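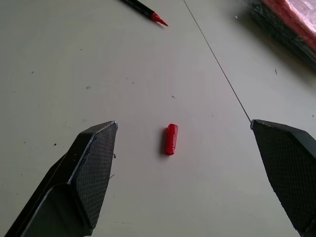
Small Parts, Long Waits: How Repair Shops Stock Their Shelves

January 27, 2021

A repair shop that services household appliances carries two kinds of inventory. The first is the stock that moves every week: belts, door seals, fuses, pump filters. The second is the stock that may sit in a drawer for years before anyone asks for it. Most of the money is tied up in the second kind, and most of the arguments are about it.

Dreker, a two-bench shop that handles washers, dryers and dishwashers, keeps 744 part numbers on hand. In August the shop sorted them by date of last use. The 26 fastest movers covered more than half of all repairs. At the other end were parts that had been bought for a single job, ordered in a pack, and never touched again.

The usual way to set a stock level is the reorder point. Take the average daily use of a part, multiply it by the supplier's lead time in days, and add a margin for bad weeks. When the count on the shelf falls to that figure, place an order. The method works well for belts. It works poorly for a control knob that sells once a year, where the average daily use is close to zero and the margin is a guess.

Lead time is the weak term in the formula. Semwal, a regional distributor, quoted three days on most small parts before last spring. Its current quote is 15 days, and longer on anything with a circuit board. A shop that still orders on the old lead time will run out of stock with every sign that it did the math correctly.

Pranach takes a different approach. The shop does not set reorder points for slow parts at all. It groups them by the cost of not having them. A missing latch means a return visit and a second hour of labor; a missing trim cap means the customer waits for the mail. Latches are held in pairs. Trim caps are ordered on demand — and the customer is told so when the machine is opened.

This depends on good records. Part numbers change when a manufacturer switches suppliers, and the old and new versions may fit the same machine. If the two numbers are kept in separate bins with no cross-reference, a shop can order a part it already owns. Pranach writes the replaced number on the bin label below the current one.

Storage matters less than most owners expect, with one exception. Rubber ages. Seals and belts should be kept flat or loosely coiled, away from heaters and direct sun, and issued oldest first. Metal and hard plastic parts need only a dry drawer and a readable label.

Software can help. Jeron, a stock program sold to small shops, flags any part with no movement in a set period and lists it for return or sale. Distributors will often take back sealed packs for a restocking fee. Opened packs stay on the shelf, at full cost, until the right machine comes in.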